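Trilero 台词本支架灯 二代

给对词、候场和侧台用的小灯

第一次用 Trilero 是在一个小剧场的侧台，演员捏着剧本等上场，手机屏幕的光一漏出去，前三排全看见了。换上这盏灯以后，纸面清清楚楚，旁边站着的人脸还是黑的！从那时起我们店里一直备着它，二代到货之后又拿去跟了两个剧组，越用越喜欢，索性把这一页重新写了一遍。

它夹在剧本板或者谱架的上沿，灯头可以前后扳，也可以左右转。灯罩比一代深了一截，光只落在纸上。A4 的本子横着竖着都能照满，摊开的大开本要往后扳一格，多试两下就有数了。

光色

暖白和蓝两档，拨杆切换。暖白适合读本子、做笔记，铅笔写的走位记号也看得清（荧光笔的黄色会淡一些，用橙色或粉色的更稳妥）。蓝光是给侧台准备的，台上切暗场的时候它几乎不抢眼。暖白最亮时 163 流明，亮度旋钮是无级的，拧到底有一声很轻的“嗒”，就是关了。说到声音，二代的旋钮改了阻尼，录广播剧的朋友特意来问过这一点，话筒离得不太近的话，放心拧。

供电

内置电池充满后，蓝光档可以连续亮 36 小时，一般的连排周期中间不用操心。暖白开到最亮会短得多，建议散场后顺手充上。充电口在夹子背面，边充边用也没问题，做长时间围读的时候我们就一直插着。

随灯配的是欧规圆脚充电头，国内插座要加转换头，下单时备注一句，我们会放一个进去。带团去欧洲演出的话，原装头直接用就好。

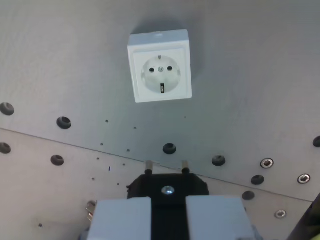
夹子和支架

夹口内侧换成了软垫，夹硬纸板、亚克力板、木谱架都不留印。太薄的单张纸还是得垫个板子。如果排练厅里没有谱架，可以配 Salminen 的落地杆，杆顶的横片和夹口正好咬得住，高度从坐着读到站着读都够。落地杆折起来能塞进道具箱，底座稍微有点分量，搬的时候别光拎杆子。

Nillon 的布套也能装下整盏灯，还带一个放铅笔和橡皮的小口袋。颜色只有黑，舞台监督们应该都很满意。

谁在用

Vedstead 剧团的配角演员 Dalal Kanaan 用的是一代，后来换了二代，她来信说：“我一场戏只有四句台词，剩下的时间都在侧台候着。有了它，我可以把对手的词也读熟，上去接的时候就松弛多了。”她那盏灯夹子上缠了一圈红胶布，说是全组灯长得一样，不缠找不回来。这个办法很好，推荐给大家。

除了演员，提词员、做现场笔记的副导演也常来买。影视剧组夜戏等机位的时候拿它对词也方便，收音组不嫌它吵。还有人买去在家自己录试戏片段，当桌面灯放在镜头外面照本子，这个用法我们原先真没想到！

规格

型号：Trilero 二代
光色：暖白、蓝
最大亮度：163 流明（暖白）
续航：36 小时（蓝光）
外壳：黑色哑光
随附：充电线、欧规充电头、备用夹垫一对
保修：2 年

价格

单灯 900 元，落地杆和布套另计。剧团和学校一次多买几盏的，请写信来问，写明要不要转换头、要不要落地杆，我们按清单回复。

一点使用上的小事

灯头扳到最后一格时不要再使劲，那里有限位。夹垫脏了可以取下来用清水洗，晾干再装。长期不用的话，每隔一阵子给它充一次电。一代的夹垫和二代不通用，补买时请看清楚；一代的布套倒是可以继续用，只是灯罩那头会紧一点。

本页更新于2020年9月13日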